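Musari Textiles & Surfaces Forum > Printed fabrics > Care and flattening

Thread: Creases in printed landscape cloth — iron, steam or leave it?

skernanance_44
Joined: December
Posts: 8

I have the blue mountain print from Stostedby spread out as a bench cover. It arrived folded. Most of the deep fold lines are gone, but fine wrinkles remain, worst in the lighter blue toward the near edge. The care label is missing, so I don't know the fiber. Questions:

1. Is heat from the back side safe for this type of print?
2. Does hanging it do anything useful at this size?

Photos of the cloth on the bench.
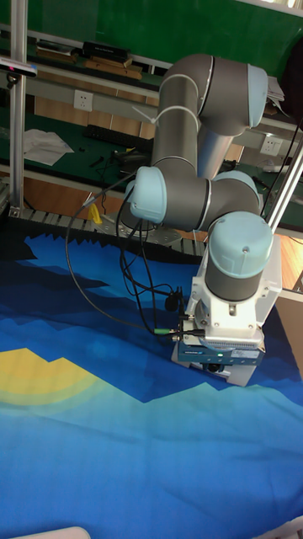
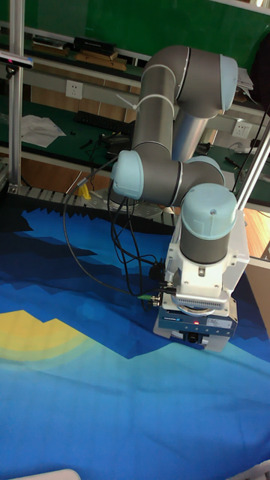
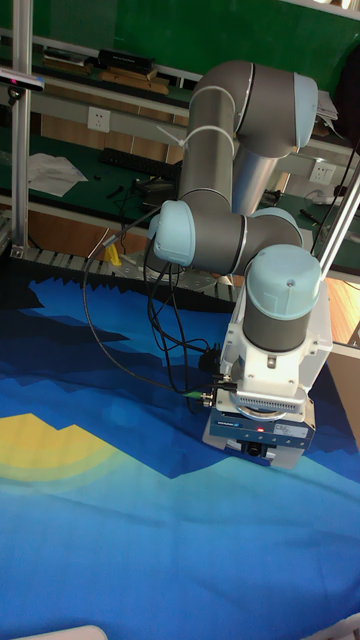 Mountain print, sun on the left, dark edge at the far side in all three.

prokopenko_v
Posts: 388

Iron it face down on a cotton sheet, lowest setting, no steam. Test a corner first. If the iron drags at all, stop. I have done two of these and the yellow did not shift on either.

flatstock
Posts: 285

Disagree on the iron. With an unknown fiber you can glaze the surface and the shine does not come out again. Damp it lightly from a spray bottle, pull it square, clamp the edges and leave it overnight. Slower, but you can't ruin it.

prokopenko_v
Posts: 388

Clamping pulls the weave off grain if the tension is uneven. On a print with stepped edges like this you will see it, the steps start to lean. On plain cloth I would agree with you.

flatstock
Posts: 285

Only if you overtighten. Work from the center out and check the dark mountain line against the bench edge as you go.

Vsevolod Zinchenko
Moderator

Moved from General. Both methods are in the pinned care guide (revised 2020-03-09). For hanging: it helps with soft folds and does little for set creases. Use a full-width bar. Clips leave marks of their own.

skernanance_44
Posts: 9

Thanks. I will start with the spray bottle and keep the iron for whatever is left. Does anyone know if the edge is hemmed or heat cut on the Stostedby ones? Mine is hard to tell — the dark border hides the stitching, if there is any.

flatstock
Posts: 285

Turn it over and look from the back. Mine is hemmed on the long sides only.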